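Toy and Cable Collection Continues Through August

The lobby collection at Gramness House is staying open through the end of August. Tenants on the upper floors asked for more time to go through closets, and the Losska Street shelter has said it can take a second load.

The first load came to 300 items, and 200 of those were soft toys. The rest were mostly board games, picture books and chargers. Renata Farías in the front office is keeping the list again this time, so please stop by her desk if you are leaving anything large.

A few notes on sorting. Soft toys should be washed and fully dry when you bring them down. Check the seams and take out any batteries. Games need to have all their pieces, and a rubber band around the box helps. Cords and cables are welcome too, but please coil them and close them with a twist tie. Last time the toys and the cables ended up in the same bins, and it took 2 evenings to get them apart.

Bins can be picked up outside the office on weekdays from nine to four. If you have a basket or bin of your own, you are welcome to use it. Put your apartment number on a piece of tape and it will be returned to your door.
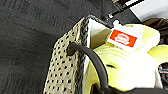
A yellow-green plush toy in a container with perforated sides, with a black cable over the side.

Pickup by Tzanetos Moving is on the last Friday of the month. Anything brought down after that will be held for the fall drive.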